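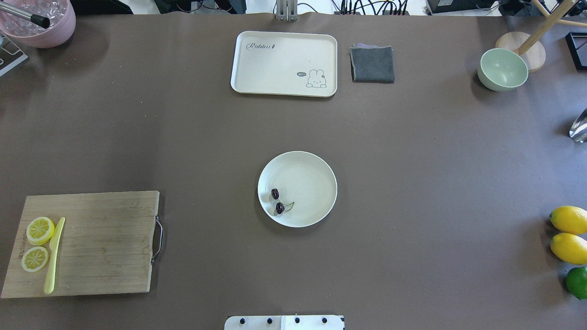

Hazel Crenshaw wrote in under the November modem page to ask whether the Zaro router would hold its speed through two interior walls, and whether the second unit in the box was worth setting up in a small apartment. The answer to the first question is yes on the 5 GHz band with one wall and no with two. The second takes longer and is covered under Placement.

Zaro Mesh Router, Two-Unit Kit: Review
Updated December 2020

The Zaro is a dual-band WiFi 5 mesh system sold as a main router and one satellite. It does not include a modem. You will need a separate cable modem, or a fiber terminal with an Ethernet output. Each unit has two gigabit Ethernet ports. On the main unit one port is taken by the modem, leaving a single wired connection. On the satellite both ports are free if the link back to the main unit is wireless.

There is no USB port and no phone port. Anyone who wants to share a hard drive from the router should look at something else.

Setup

Setup is done through a phone app. A browser page exists at the router's local address, but it shows status only and will not change settings. The app asks for an email address before it will go past the second screen, and there is no way to skip this step.

Our main unit found the modem on the first try. The satellite did not pair until the main unit had finished its firmware update, which the app did not mention. If the satellite light keeps blinking amber, open the firmware page, let the update finish, then unplug the satellite and start it again. From opening the box to a working network took 21 minutes, most of it spent on the update.

Both bands share one network name by default. They can be split under Advanced, then Radio. We split them for testing and put them back together afterward. A few older smart plugs refuse to join a combined network, and for those the split is the only fix we found.

Speed

We tested on a cable plan sold as 300 Mbps, using a laptop with a two-stream WiFi 5 card. A wired connection to the main unit gave the full plan speed. So did 5 GHz in the same room. With one drywall partition in between, 5 GHz still came close to the plan speed. With two, it dropped to less than half, and the laptop sometimes moved itself to the 2.4 GHz band, where results were poor at all hours. Our test building has a lot of competing networks on 2.4 GHz, so a detached house should do better.

Upload speed was limited by the cable plan at every location.

The satellite has no radio set aside for traffic back to the main unit. It uses the same 5 GHz radio that serves your devices, and throughput at the satellite is cut by close to half as a result. Running an Ethernet cable between the two units removes the penalty. The app detects the cable without any change in settings, although ours needed a restart before the status page showed the link as wired.

Placement

In a one-bedroom apartment the main unit alone should be enough if it can be placed near the middle. The satellite is useful where the modem has to sit at one end of the home. Put it halfway between the main unit and the weak spot, not in the weak spot itself. The app has a signal check for this, with three results: Good, Fair and Move Closer. Fair was good enough for video calls in our testing. Move Closer was not.

Keep both units off the floor and out of closed cabinets. The vents are on the underside, and the rubber feet are short, so a thick cloth or rug will block them.

Stability

The system ran for 7 days without a restart. We logged two short drops, both during the night, and both matched entries in the modem log, so we do not count them against the router. Handoff between units was slow. A phone carried from one end of the home to the other held on to the first unit well after the second was stronger, and a voice call broke up for a few seconds each time. Turning on Fast Roaming helped on newer phones and made no difference on a laptop.

Settings

Port forwarding, address reservation and a guest network are all present. The guest network cannot be given its own speed limit. Parental controls are basic: a pause button and a bedtime schedule for each device, with no site filtering. Bridge mode works, but it turns off the device list and the schedules.

Compared with the Murnbridge Duo

The Murnbridge Duo costs more and adds a third radio for the link between units. In the same location its satellite was clearly faster over a wireless link. With a cable between the units, we saw no useful difference. The Murnbridge also has a full browser interface, which will matter to anyone who dislikes app-only control.

Verdict

Recommended for plans up to 300 Mbps in apartments and small houses, and for larger homes that already have Ethernet in the walls. Not recommended for faster plans over a wireless link.

Comments

Yiran Ding
Does bridge mode keep the satellite working? My modem is a Plemgate combo unit and I can't turn off its router side.

Reply from the reviewer
Yes. The satellite stays connected in bridge mode and both units act as access points. Turn off the WiFi on the Plemgate if it lets you, or at least set it to a different channel.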